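July, late evening

Today I finished the letters for the bursary places at Grandale, and my hand is tired, because the headmistress wishes that we sign each one with a pen. We received 278 applications this year. Last year it was 219. We can pay for 89 children, and I have read that number so often that I see it when I close my eyes.

What makes me think the most are the twenty on the waiting list. For them I wrote a different letter. I wanted it to be friendly but also not to promise anything, and in English this is difficult for me. I changed "we hope" to "we will inform you" and then back again. In the end I left "we hope".

In the afternoon the Farina bus came late again, so two families waited almost an hour in the corridor with their papers. One boy asked me if the school has a library. I said yes, and that it is small. He wanted to know how many books he may take home at one time, and I did not know it. I must ask at Lovell, where they have the same rules as us.

Tomorrow the uniforms must be ordered. I still miss the sizes of six girls.
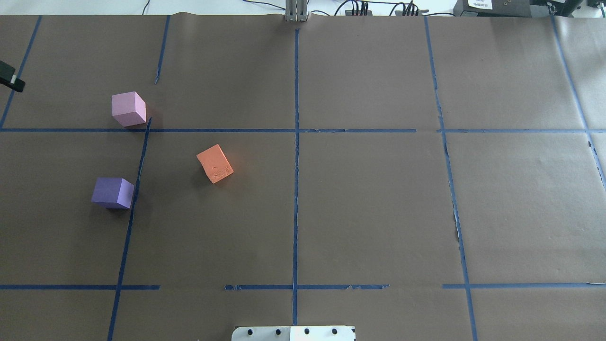

Lieselotte Eichhorn: At Lovell it is three books for two weeks, and in the holidays they may keep five. Please tell the boy. I would also leave "we hope" in the letter.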